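Power strips on the workbench – switched or plain?

lotte_vb
I'm redoing my bench and I'm torn. Do I pay extra for a strip with its own switch for each outlet? I'd like to leave the charger on and kill the lamp.

henkvd64
Switched, every time! I've had my four-way for 5 years and love it.

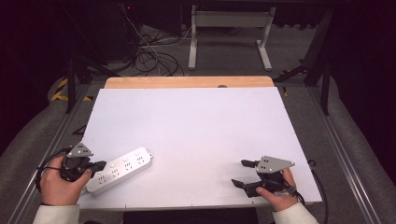
lotte_vb
Where do you mount it on the bench?

henkvd64
Along the back edge, buttons facing up, so the cord stays out of your way.

mieke_w
Disagree, sorry. I kept bumping the little buttons with my elbow – went back to a plain one and screwed it under the top.

henkvd64
Fair enough, but then you're crawling around to unplug stuff!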